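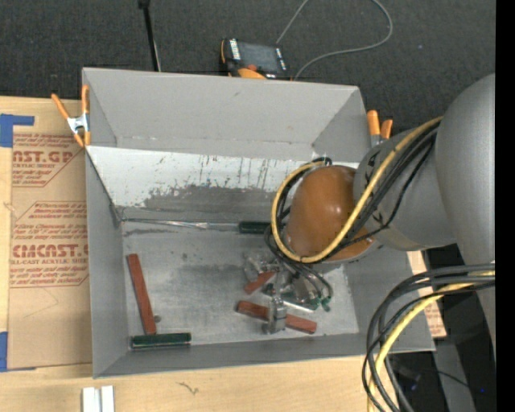 Last updated: June

I went over to the Zirnholm shared workshop to look at the bin picking build that Beathag Purves has been working on there. She opens it to visitors from time to time, and five of us came for the afternoon session. It was free, though there is a jar by the door for the electric bill.

The workshop is up one flight of stairs behind a tile store. Parking is on the street and fills up by noon. Members pay monthly and get a shelf and a key. Visitors sign a book and are asked to stay behind the tape when an arm is powered.

The project is called Hoani. The goal is to have an arm pick long bars out of an open bin without being told where they are. Beathag started it at home in her garage and moved it to Zirnholm when she ran out of floor. She has put in 15 months of evenings so far. The arm was bought used for much less than the list price, and the controller cost her another $500.

The bin is an open gray one with sloping sides, set on a wooden table. An orange-tipped spring clamp is fastened at one upper corner and there is another on the opposite side. The pale coating on the far wall is scratched and chipped. Reddish-brown bars and a dark green one are the test parts. The long ones are the hard case, she said, as they lie across each other and up against the walls, and the gripper has to get a finger down beside them.

The cables took up a good part of the talk. She runs them outside the arm, a yellow one and a bundle of black ones looping around the orange-brown cap at the end and down to the gripper. Her first routing snagged whenever the wrist turned past a certain point. She cut new leads with more slack and has had 2 snags since, both in the corners of the bin. One of the visitors asked about running them inside the arm. She has thought about it but doesn't want to take the joints apart.

The software is her own, with a grasp planner called Kukard that she wrote over last winter. It runs on an old desktop. She plans to add a guard around the table next, cut from acrylic sheet.

We had coffee in the front room afterward. Another member, building a small plotter called Zaser, let us look it over, but it was in pieces and I didn't take notes.

The session ran two hours. Wear closed shoes, and bring a sweater. To get on the list for the next one, write to the workshop and ask for the Hoani visit.

4 comments | 15 shares

Contact | Copyright Zirnholm Visitor Notes | Back to top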